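Why I Have Stopped Saving Things for Good

My aunt in Biltcombe owned a set of towels that no human being ever dried off with. They were for guests. When guests came, she looked them over, decided they were not quite the guests she had in mind, and brought out the other towels.

I used to laugh at this. Then I moved apartments in July and found, in my own closet, a candle too nice to burn, a notebook too nice to write in and a jar of Sarer honey that had turned into a kind of rock while waiting for an occasion. 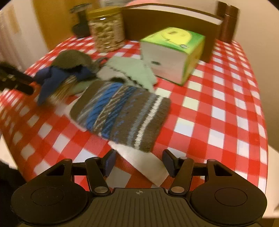
The trouble with an occasion is that it has to beat every other day you might pick. A Tuesday with soup never wins. Neither does a birthday, if you are the one cleaning up after it. So the good plates stay in the cupboard and we eat off the chipped one, which we have come to hate.

I know the case for the other side. Nice things wear out. My neighbor says that if you use the silver daily it stops being silver and becomes forks. I would like to own some forks.
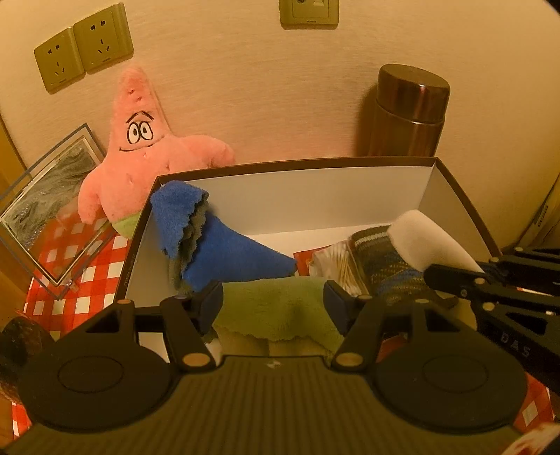 Prerkosgate Neighborhood Writers' Club | Opinion

So I burned the candle. It smelled like a dentist's waiting room, and I had dragged it through three leases. The notebook now holds grocery lists and one angry letter to the water company. The honey I am still working on, with a butter knife and some language.

My aunt's towels came to me in the end. They don't absorb anything.

Ibsa Tamiru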